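Farkon Handden two-arm desk system: a review

I wanted to know whether a machine could take over any of the small jobs in our calligraphy room at Skanesia, where we clear up after every class. The one I picked was putting brushes away. Each has a loop or cap at the top, and it has to go back on a small hook under the rail of the rack without knocking its neighbours. 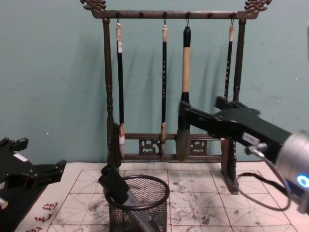 Tumelo Zulu
4 January 2021

I had the Handden for 57 days and gave it 107 attempts at hanging or taking down a brush. It managed 48. That is better than I expected, but a class of children does it faster and drops fewer.

The thick brush gave the best results. Its handle is wide enough for the jaws to close on squarely, and it stays put once held. The slender ones tend to turn in the grip, so the loop ends up facing the wrong way when it reaches the hook.

Speed is the other problem. A good run took six minutes for a single brush, and I stayed in the room throughout. Setting up took most of a morning. The manual is clear, though the section on adjusting grip force should come much earlier.
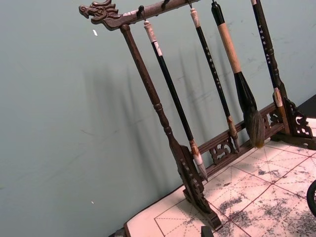 I also tried the Liang soft jaw pads, sold separately. They mark the handles less, but they wear quickly and I went back to the standard jaws.

Wiping the table and folding the practice sheets were beyond it. Paper slid away or creased, and I gave up on both.

As a teaching aid for older pupils, I would consider it. For tidying up, no. Farkon says new software is due in September and I will try the thin brushes again then.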